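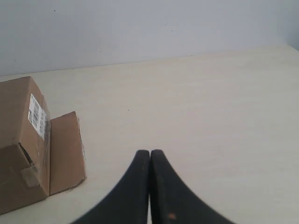 How to hand wash a wool jumper

Updated 7/30/25

Check the care label first. If it says dry clean only, stop there. Most of our Wakunau knits can be washed at home in a clean basin or laundry sink.

1. Turn the jumper inside out and do up any buttons. Measure the width and length and write them down.

2. Fill the basin with cool water and mix in 2 capfuls of wool wash. Regular laundry powder is too harsh for this yarn.

3. Push the jumper under and leave it for 21 minutes. Press it gently now and then - no rubbing or wringing, even on a stain.

4. Drain and rinse with water of the same temperature until it runs clear. Dark colours may need an extra rinse.

5. Lift it out with both hands under the body so the sleeves don't stretch. Lay it on a towel, roll the towel up and press down along the roll.

6. Unroll, move the jumper to a dry towel and ease it back to the measurements you took. Dry it flat in the shade and turn it over once the top feels dry.

Cuffs on the Forkska cardigan take longer than the rest, so check them before you put it away. Fold it - hangers leave marks in the shoulders.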